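Members' Newsletter, Small Libraries and Reading Rooms

On offer: Kurkance, a demonstration service for teaching robots to shelve

By Vy Đồng

Several members have written to ask if a robot can do the tidying of shelves in a small reading room. The large machines are made for warehouses and cost more than our whole year. But there is now a smaller thing on offer, and I have spent part of the spring reading the papers and speaking with the people who sell it. The service is called Kurkance, and it comes from the firm Tapsell.

Kurkance does not sell you a robot. It sells the lessons which a robot learns from. A person does a simple job with their own hands, for example putting books in a row, and a camera at head height records it from the worker's own view. The recordings are cut, described in words and delivered to whoever is training the machine. For us the interesting part is the book handling set, because most sets of this kind are full of cups and kitchen sponges.

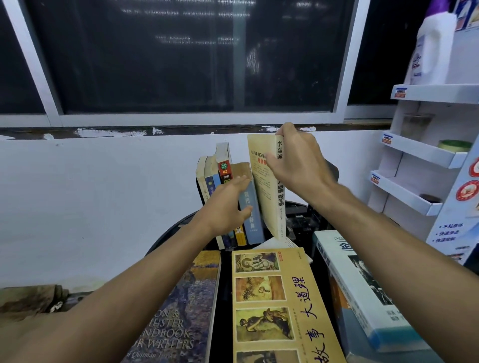 The basic set has 500 recordings of books, and Tapsell promises that each one shows a whole job from beginning to end. I asked what a whole job means. Tayla Ormsby, who answers for the book set, told me that it must begin with books not in their place and finish with the person taking the hands away. If the person stops in the middle to answer the telephone, the recording is thrown out. I found this a sensible rule.

I also asked about languages. Many of our members keep Chinese and English books on the same shelf, with titles that run down the spine in one case and sideways in the other. A machine which has seen only English spines may have trouble to find the top of a book. The set has both kinds, and also mixed sizes, thin paperbacks next to thick volumes. There are worn copies too. I was glad of this, for our own books are not new either.

The hands are an important matter. When we pull one book from a tight row, we hold back the others with the second hand and do not think about it. A robot with one arm cannot do this, and a robot with two arms must be shown. In the Kurkance descriptions the work of each hand is written separately, the left and the right, so the buyer can search for the moments when one hand is steadying and the other is lifting. The rival set from Flirham gives only one line for both hands together. It is cheaper, but I think you would pay the difference later in your own hours.

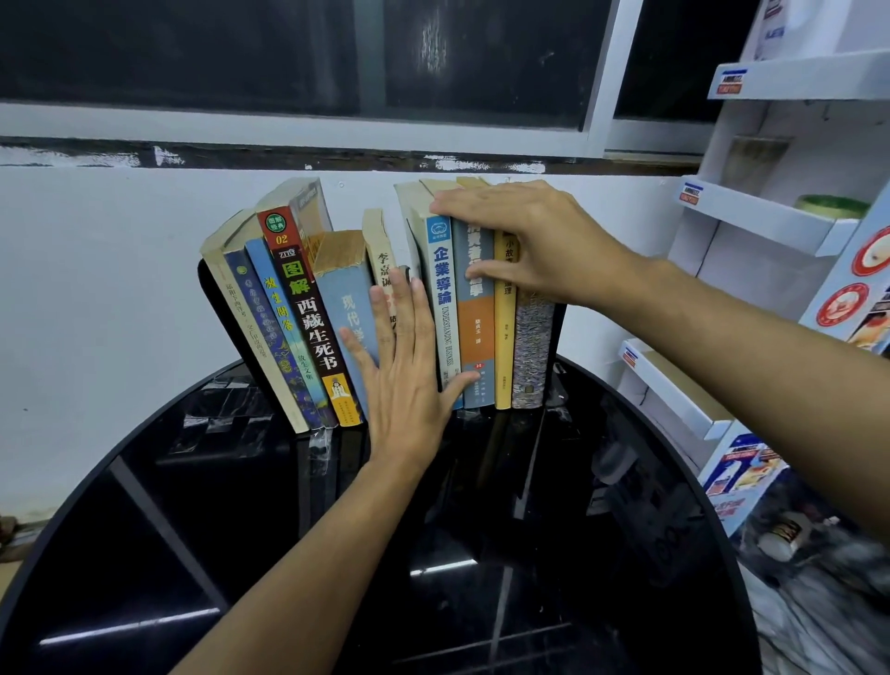

Now to the weak points. The recordings are made in ordinary rooms, with the furniture that was there, and some buyers may wish for proper library shelving. I looked for a bay of steel shelves in the samples I was given and did not find one. Tayla Ormsby says that a shelving part is planned, but she would not give me a month for it.

The second weak point is shiny surfaces. A glossy black table gives back the light in long stripes, and a camera can take a stripe for an edge. Tapsell keeps such recordings on purpose, so that the machine learns to live with them. A technical friend at Midex, where they build small two-armed machines, agrees with this choice. She told me that 80 of her first 96 trials went well on a dull table, and that on a polished one the gripper closed on nothing again and again. I cannot judge the science, but the story sounded familiar to anyone who has tried to photograph a book under a lamp.

The third point is the written descriptions. They are in English only, and the titles of books are sometimes copied with a mistake when a finger covers part of the spine. If you need correct titles for a catalogue, do not take them from here. The set is made for movement and was never meant as a book list.

Who should be interested? A single reading room, I would say no. You need a robot first, and a person who can train it. But if your room belongs to a university or works together with a technical school, the teachers there may be very pleased to hear of it. Two of our members have already asked for the sample pack, which is free and contains two recordings with their full descriptions.

Requests for the sample pack should reach Tapsell by Thu 29 July. Please write the name of your reading room in the subject line – the newsletter readers are being kept on a separate list, and the price for us is lower.

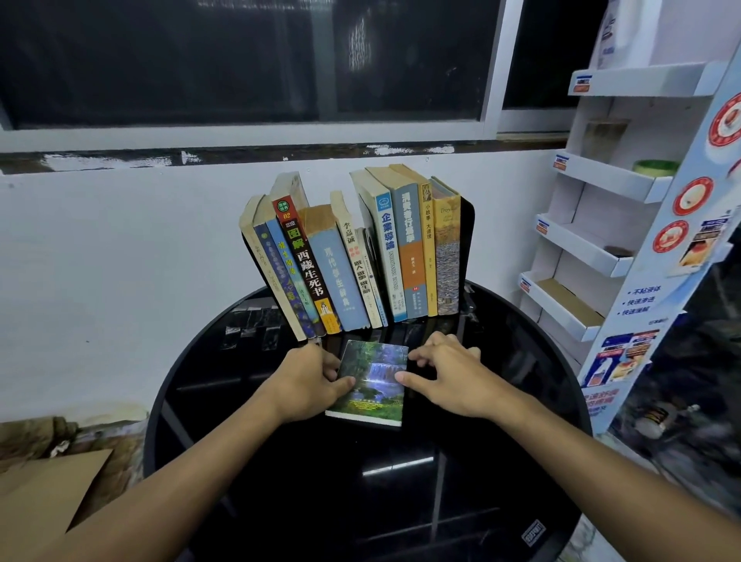
How to ask for the sample pack

Write to the Tapsell office and say that you want the book handling set, as there is also a kitchen one. Tell them which machine your partners use, if you know it. The recordings come by download link, and the link stays open for one week.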